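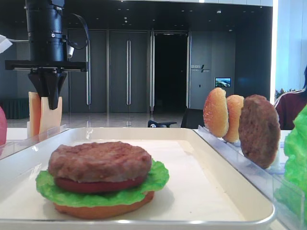
Slide 4 – Fingers and thin things

Right, the burger. Bun, lettuce, tomato, patty, and next up is cheese. I love this task because cheese is where grippers get found out! The slices stand upright in a clear holder, so the fingers have to come straight down and pinch a thin edge.

(Pause, let them look at the fingertips.)

We tried two sets of two-finger tips, the Tumard ones and the Usley ones, 87 cheese picks each. Tumard dropped 11. Usley dropped 32, mostly by nudging the slice over before closing – fat tips, basically.

Say thanks to Shobha Joseph here, she logged every pick back in November.

If someone asks about suction: yes, we tried it at Plundau, and it was fine on cheese but hopeless on lettuce. Don't get drawn into the controller, that's slide 6.

Click on to the drop chart.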